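Home | Manual | Demo Days | Parts | Contact

Section 6. Setting up the arm for an open day

I wrote this section after our third open day, when I finally had a routine I trusted. Radwa Hamdy checked the steps and fixed two of them, so if something works nicely it's probably hers! You'll want Sections 2 and 5 done first (mounting and homing). Set aside 30 minutes before the doors open, more if you're on a table you've never used.

6.1 Before anyone comes in

1. Park the arm and switch off the Vurkari controller at the back panel. The front button only puts it to sleep.

2. Tape your visitor line on the floor. I go 252 centimeters from the base, all the way around, and I go over the corners twice (kids pick at them).

3. Run the power cable behind the table and the stop button cable in front, where you can reach it. Keep the button in your own hand or your helper's. Please don't leave it on a chair!

4. Power up, wait for the double beep, and load the Mallora demo profile. It holds the speed down to 300 millimeters per second. The workshop profile is a lot faster and it makes people jump.

CAUTION: Never change profiles while the arm is away from its park position. It will head for home by the shortest path, and it does not care what's on the table.

6.2 Choosing what to show

Sorting and picking go over best. I love a table with some everyday clutter on it, packaging and little containers and so on, and visitors lean in much more than they do for plain blocks. Mounir Berrada likes to let people call out what to try next, and I've started doing that too.

5. Bring the arm in over the compartments, nice and slow, and open the fingers all the way before you go any lower.

6. Pull up the wrist view on the big screen. Check that you can see both finger pads, with the compartments showing past them.
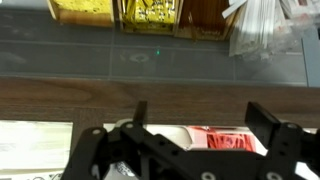

7. Lower the arm in small taps on the pendant. Stop when the pads are just above whatever you're picking, then close at grip level 11.

NOTE: Crinkly wrappers and clear film can confuse the depth reading. If the height number starts hopping, steer by eye on the wrist view and go down one tap at a time.

8. Lift, pause for a second so people can look, then set the item down in another compartment. If it slips, open up and try again. Folks cheer louder for the second try anyway.

9. Park the arm before you take questions.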